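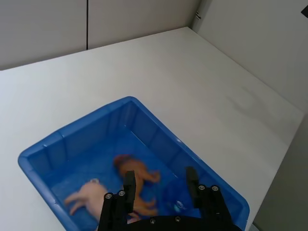

Unit 6: Adapting a Novel for the Screen

Course handout, Film Studies, Eltton campus. Read before the Tuesday seminar. The clips are listed at the end.

6.1 Scope

This unit deals with what happens to a long prose story when it is turned into a feature of ordinary length. It doesn't ask whether the film is faithful. Fidelity is a weak measure: it records differences and says little about their effect. The terms below describe the differences first, so that judgment can come later.

The main case is Traralcombe, a family novel of 907 pages and the film of the same title. The second case is Vokmont, a short story expanded to feature length. Cattaneo, a stage play filmed with few changes, is used for contrast.

6.2 Basic terms

Source: the prose or stage text from which the film is made.

Compression: two or more events in the source become one event on screen. In Traralcombe, three separate visits to the bank become a single visit. The dialogue of the second is kept and the outcome of the third is attached to it.

Deletion: an event or character is removed and nothing takes its place. The younger uncle in Traralcombe is deleted. His one necessary action, the sale of the boat, passes to the mother. Strictly, then, the character is deleted and the action is transferred. Keep these two apart in your written work.

Expansion: a short passage in the source becomes a long one on screen. The storm in Vokmont takes up one sentence of the story and most of the second act of the film.

Point of view: the character whose knowledge limits what the audience knows. This can change between source and film even where the plot doesn't.

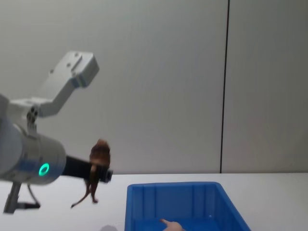
Figure 6.1

6.3 First-person narration

A first-person novel gives the reader constant access to one mind. Film has no direct equivalent. The common substitutes are as follows.

Voice-over. Quick and flexible. It can carry the prose of the source almost unchanged, but it competes with the image for attention. The film of Traralcombe uses it in the opening and closing scenes only.

The confidant. A listener is added so that thoughts can be spoken aloud. Vokmont adds a ferry pilot for this purpose. Note how little the pilot does once the crossing is over.

Framing story. An older narrator tells the events to someone in the present. This settles the question of who survives and moves interest toward how the events are remembered.

Performance alone. The thought is left unspoken, and the actor, the length of the shot and the cutting have to suggest it. Results vary with the viewer – two students will often report different thoughts for the same close-up. Record your own reading before discussing it.

6.4 Time

Prose can summarize a year in a line. Film tends to show single occasions, and it handles summary through montage, titles or a plain cut. Mark each gap in story time longer than one day and note how the audience is told about it. In the Traralcombe film, four gaps are signaled by clothing and one by a title. The longest gap is not signaled at all until a character mentions her age.

Pace should be measured by scene length as well as shot length. A scene made of short shots can still be slow if its dramatic question stays open for too long.
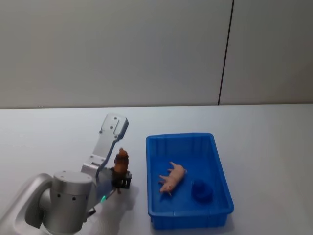
6.5 Written exercise

Choose one chapter from the first half of Traralcombe. Chapter 9 is excluded, as it is covered in the lecture.

1. Write a plain summary of the chapter in no more than 480 words. Present tense, no quotation.

2. List each event as kept, compressed, deleted, transferred or expanded. Use one label per event. If two seem to apply, divide the event.

3. Write a commentary of 900 to 1000 words on one change from your list. State what the change does to point of view or to time. Comments on casting are outside the exercise.

Give page numbers for the novel and running times for the film. Work is due in September, before the first class of the new term.

6.6 Clips for the seminar

Traralcombe: opening voice-over; the visit to the bank; the sale of the boat.

Vokmont: the start of the storm; last conversation with the pilot.

Cattaneo: act two, first scene, complete. Compare the position of the doors with the stage plan in the Unit 5 handout.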